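Übungsplatte "Oltico" für die Robotik-AG — unser Test

10. November 2022, von Farah Tarigan

Kurz vorweg: wir sind eine Schul-AG, keine Firma. Unser Thema dieses Jahr ist PC-Zerlegung mit dem Greifarm, also Festplatten ziehen, Speicher stecken, Kabel nicht abreißen. Seit August arbeiten wir mit der Oltico-Platte und dem Pledov-Greifer. Ich schreib schnell auf, was taugt und was nicht, muss gleich wieder runter in den Raum.

Auspacken ging fix. Aufbauanleitung dünn, Schrift winzig, Bohrbild stimmte aber. Der Halter für die Laufwerke ist hellgrauer Kunststoff, leicht, steht auf den Alurippen erstmal nur lose. Unbedingt festmachen! Beim ersten Versuch ist er uns einfach mitgewandert. 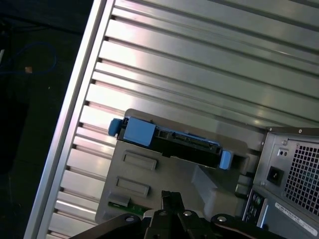 Zweiter Punkt, Genauigkeit. Wenn man den Halter immer an dieselbe Stelle setzt, findet der Arm die Platte ganz ordentlich. Von 20 Versuchen an einem Nachmittag haben 9 geklappt, ohne dass jemand eingreifen mußte. Klingt mau, war für uns aber ein guter Tag. Meistens scheitert es am Winkel, die Finger kommen leicht schräg rein und dann klemmt der Träger. Boonsong Petchrat hat die Anfahrt dann langsamer gestellt, seitdem besser. Dauert halt.

Nach der Platte der echte Rechner. Ganz andere Nummer. Kabel überall, wenig Platz, und Blech verzeiht nichts. Wer vorher nur auf der Platte geübt hat, erschrickt erstmal. Würde ich trotzdem jeder AG so empfehlen: erst Platte, dann Tower, dann wieder Platte. 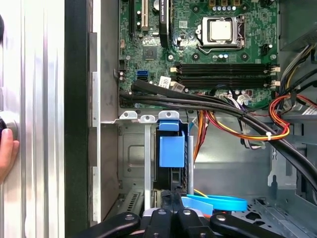
Offener Tower mit Laufwerkskäfig, von unten kommt der Greifer.

Zum Greifer selbst. Stabil, das muss man sagen. Schrauben gut erreichbar, Inbus, man kommt mit einem einzigen Schlüssel ziemlich weit. Nachteil: baut breit. Im Gehäuse sieht man auf der Kamera oft mehr Greifer als Rechner, und die jüngeren verlieren dann den Überblick wo die Fingerspitze gerade ist. Tipp — langsam anfahren, einer guckt von der Seite mit und sagt an.

Die Steckplätze auf der Platte finde ich richtig gelungen. Verschiedene Größen, man kann leere lassen und umstecken, so wird die Aufgabe nicht jedes mal gleich. Speicherriegel sind deutlich fummeliger als Festplatten, da würde ich Anfänger noch nicht ranlassen.

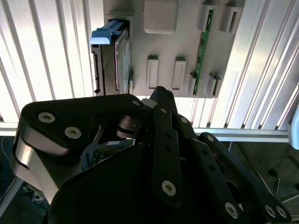
Software: Rana, läuft. Kurve zum Einlernen abspielen, Punkt speichern, fertig. Abgestürtzt ist es in der ganzen Zeit bis zu 3 mal, kann ich mit leben. Deutsche Oberfläche wäre schön. Bei Luangrath hab ich wegen Ersatzfingern angefragt, Antwort kam am nächsten Tag, sehr nett.

Preis: komplett 2000 Euro, bei uns über den Förderverein. Viel Geld für eine AG. Wer schon einen Arm hat, nimmt nur die Platte.

Plus: robuster Greifer, gute Steckplätze, netter Support
Minus: breite Bauform, Anleitung, Halter rutscht ohne Befestigung

Würde ich wieder bestellen, ja. Bericht vom Wettbewerb kommt extra.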